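Why does corduroy have lines?

Run a fingernail across a pair of corduroy trousers and you will hear a zipping sound. Now run your finger along the lines and there is hardly any sound. The lines are raised ridges, and they are what makes corduroy different from other cloth.

The ridges have names. Some people call them cords, but the proper word is wales. The flat, low part between two wales is the base of the cloth.

How are the ridges made?

All woven cloth is made from two sets of threads. One set runs up and down the loom. These threads are the warp. The other set goes from side to side, over and under the warp. These threads are the weft.

To make corduroy, the weaver adds extra weft threads. They pass over several warp threads at a time, so they lie on top of the cloth in little loops. Small blades then cut along the loops in straight rows. The cut ends stand up and are brushed until they are soft and furry. This furry part is called pile. Velvet has pile too, but corduroy has its pile in rows.

Wide and narrow

Wales can be wide or narrow. Wide ones are often used for sofas and thick winter trousers. Narrow ones are called needlecord, and you may find them on shirts and dresses for small children. To find out what sort you have, put a ruler across the ridges and see how many fit into 3 centimetres. The more there are, the finer the cord.

Corduroy and satin

Corduroy can look quite dull and dark, even when it is clean. The pile is made of lots of tiny thread ends, and they send the light off in many directions. Satin is the opposite. Its threads float across the top in long, smooth lines, so the light bounces off them together and the cloth shines.
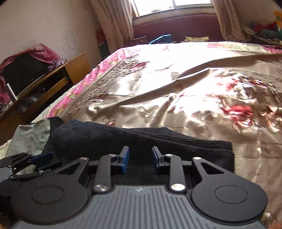

Dark corduroy with fine ribs, folded on a shiny satin quilt with a flower pattern.

You can test this at home. Find something smooth and shiny, like a ribbon, and something made of corduroy. Put them next to each other by a window. Tilt each one slowly. The bright patch on the ribbon will slide about as you move it. The corduroy will change from light to dark when you brush the pile the other way.

Looking after corduroy

Pile can be squashed. If you sit in the same trousers for a long time, the ridges on the seat and the knees get flat, and after a few years they may wear away. It helps to:

Turn corduroy inside out before it goes in the wash.
Shake it well afterwards and smooth the ridges with your hand.
Fold it loosely and do not put heavy things on top.
Ask a grown-up to iron it on the inside only.

Words to know

Loom: a machine or frame for weaving cloth.
Pile: short thread ends that stand up from the cloth.
Wale: one raised ridge in corduroy.
Warp: the threads that run the long way.
Weft: the threads that go across.

Next in Rullaswood Cloth Pages: How is denim dyed?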